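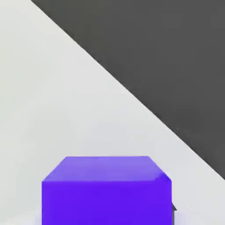

Notebook > Dye Bench

May, morning entry
by Cameron Ritchie

Logwood again. Batch 7 came out closer to gray than purple, same as the last one Kyu-ri did on the Nakis wool. Purple is what the Jisthorpe order wants so we keep going.

Changed only the mordant this time - alum down a bit, cream of tartar same as before. Rinsed 2 skeins early and left the rest in overnight. Early ones look warmer. The overnight ones went flat and a bit brown at the tips, dont know why.

Checked the tap water, pH strip read 7. Kyu-ri thinks its iron in the old pot and I think she's probably right. There's a chip in the enamel near the handle. Moved everything to the steel one.

To do:
- redo with 6 skeins, steel pot only
- label the jars!! two of them just say "log"
- ask Karagiannis about more chips, down to the last bag
- lightfastness strips in the south window, pull at day 26

Filed under: Natural dyes, Wool

Recent entries
Madder, second try
Weld and the hard water probelm
Kendotgate fleece - washing notes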